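Brivby (band)
Folk rock group from Parsons, active 1971 to 1983
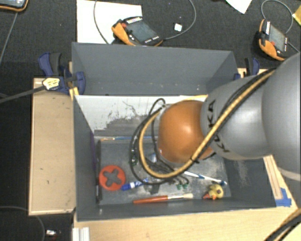

Reading time: 4 minutes

Brivby was a folk rock band formed in the harbour town of Parsons in the autumn of 1971. The group recorded four studio albums and is best known for the song "Skarell", which became a regular closing number at coastal folk festivals later in the decade. Its founding members were the singer and fiddler Hjørdis Strand and the guitarist and pianist Yae Hattori. The rhythm section changed several times.

Background and formation

Strand grew up in a family that played for dances, and she learned the fiddle from her grandfather. Hattori had classical piano lessons until she was sixteen, then took up the guitar after hearing a neighbour's collection of blues records. The two met at a Friday night singers' club held above the Parsons post office, where each had a short spot on the program.

They first performed as a duo, without a name. A poster for an early concert listed them as Brivby, after the farm where Strand's family had lived, and the name stayed. A bass player and a drummer joined over the following winter. The drummer left before the first recording and was replaced by a player from a local brass band, whose heavy, march-like style can be heard on most of the early songs.

Early recordings

The band's first album, Salt Road, was recorded in a church hall over five days and released in 1973 on the small Gumeo label. It was made up mostly of traditional tunes with new words by Strand. The first pressing was 448 copies, sold at concerts and by mail. A second pressing followed the next year with a different sleeve and one extra track, a slow waltz called "Ropewalk". Copies of the first pressing are now sought by collectors.

The second album, Skarell, came out in 1975. The title song is named for a reef off the coast near Parsons and tells of a fishing crew who wait out a storm in its shelter. Hattori wrote the melody on piano and the words were finished by Strand during the recording. Gumeo released it as a single in a shortened version, leaving out the second verse and the long fiddle section. Radio stations outside the region began to play it that summer, and the band made its first full tour in the same year.

Later years

By 1977 the group had begun to use electric piano and, on some tracks, a small horn section. The third album, Lamp Oil, divided its audience. Older followers disliked the louder sound, while reviewers were generally favourable and singled out Hattori's arrangements. The tour that followed was the band's longest, and its largest single concert was played to 2,826 people at an outdoor theatre.

Strand developed trouble with her left hand in 1979 and did not play the fiddle in public for almost two years. She continued to sing, and the fiddle parts were taken by guest musicians. The final album, The Far Counter, appeared in 1981 and contains no traditional material. It sold poorly and Gumeo closed the year after. Brivby gave its last concert in Parsons in 1983, at the same hall where Salt Road had been recorded.

Musical style

Brivby's songs are usually in a minor key, with the fiddle doubling the vocal line in the verses and playing a separate counter-melody in the chorus. Hattori favoured open guitar tunings and often kept a single bass note sounding through several changes of chord. The lyrics deal with fishing, weather, family quarrels and leaving home. Strand sang in her own regional accent, and some early reviews complained that the words were hard to follow.

After the breakup

Hattori worked as a composer for radio drama and later taught arranging. Strand returned to dance music and led a fiddle group in Parsons for many years. The two appeared together once more, in 1996, playing a short set that included "Ropewalk" and "Skarell".

The first two albums were reissued on compact disc in 1998. The master tape of Lamp Oil has not been found, and the later reissue of that album was taken from a vinyl copy.

Studio albums

Salt Road (1973)
Skarell (1975)
Lamp Oil (1977)
The Far Counter (1981)

See also: Gumeo discography; Music of Parsons

Last edited 17 April 2025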